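Unit 6: Looking after a two-arm snack cell

Read this before the lab. The integrator's manual for the Gerkau cell runs to 200 pages and most of it is about software. Very little of it covers what goes wrong on a Monday morning.

Start with the stop button. Press it, confirm both arms are dead, release it, and write down that you did. The vendor says a monthly check is enough. I have not seen any data behind that and we do it every shift.

Next, the fixtures. Stands, racks and trays sit on the table with nothing holding them, and the taught positions assume they never move. They do move. Cloth creeps, and people lean on it. Re-seat each fixture against its marks before you touch the program. In the Clamar log, 19 faults were booked as "calibration drift" and the arms were recalibrated every time. I would like to know how many were a stand somebody had bumped. The log doesn't say.

Gripper fingers: wipe, check for play, cycle open and closed with nothing in them. Then try a rigid box, then a bag. A bag that passes once proves very little. Run it again with the bag turned.

Cables: follow each one by hand from the base to the table edge. Anything that can snag at full reach gets tied back.

Only then run a slow pick over the tiered stand, one arm at a time, hand near the stop.

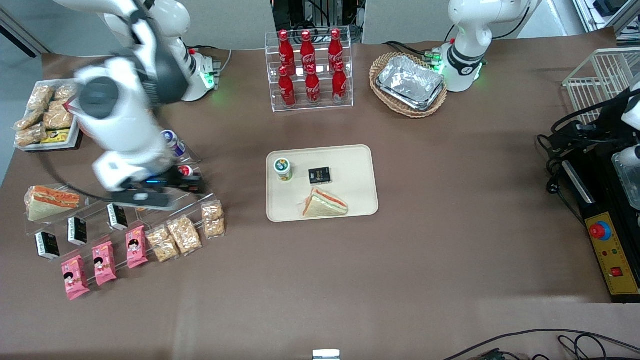 Shanthi Bandara objects that re-seating fixtures every shift hides the real fault, and that a cell which needs it should have its stands bolted down. Fair, though bolting makes every product change a workshop job. Bring your own view to the July session.

Hours counter at last service: 2,557. Next service date: not filled in, as usual.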